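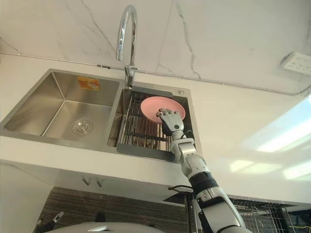
Mulugeta Kahsay objects that last month's tips on lending tools put all the duties on the borrower. A lender who hands over a drill with a worn cord, he writes, has also behaved badly, and the page should say so.

The point is accepted. The list has been redone with both sides in it.

Household lending: condition, return and damage
Updated 02/03/2018

Before lending

Run the tool for 30 seconds under no load. Check the cord along its full length, the plug, the switch and the guard. A tool that fails any of these does not go out, even to a neighbor who says he doesn't mind.

State known faults aloud and in writing. A strip of masking tape on the case is enough: "chuck slips on small bits," "left clamp sticks." Saying nothing about a fault and then blaming the borrower for it is the commonest cause of bad feeling in the letters we get.

Write down what goes with it. Chuck keys, hex wrenches and spare belts get lost more often than the machine does.

Agree on a return day. "Whenever you're done" is not a day.

While borrowing

Use it for the job you named. If you asked for a sander to do a tabletop, the deck is a second request.

Do not lend it on. The owner agreed to you.

Consumables are yours to supply. Buy your own sandpaper, string, blades and fuel. If you must use the owner's, replace it with the same grade. For two-stroke equipment, use the mix ratio in the manual and mark the can.

Returning

Clean it first. Brush out the vents, wipe the housing with a damp cloth (tool unplugged) and dry any bare steel. A thin coat of light machine oil keeps rust off cast surfaces. Allow 15 minutes.

Blades: if it went out sharp, it comes back sharp. Have it ground or buy a new one.

Put batteries back charged. Empty the dust bag.

Damage

Report it the same day, before attempting a repair. A borrower who glues a cracked housing and says nothing has made the repair harder and has hidden a possible shock hazard.

Who pays: the borrower pays for drops, wrong fuel, overloading and loss. The owner pays for wear that was already there — brushes, bearings, an old belt. For anything between, split the bill in half. Natália Zelenák asks about a Skarkora planer that quit on the second pass. The shop found the brushes worn down to the holders. That is wear, and the owner pays.

Kitchen items

The same rules apply to canners, stand mixers and large roasters. Check canner gaskets for cracks on the way out and on the way back. Wash roasters by hand if the owner does. Return lids with their pots.

Corrections to item 236 (borrowed ladders) are held over to the next page.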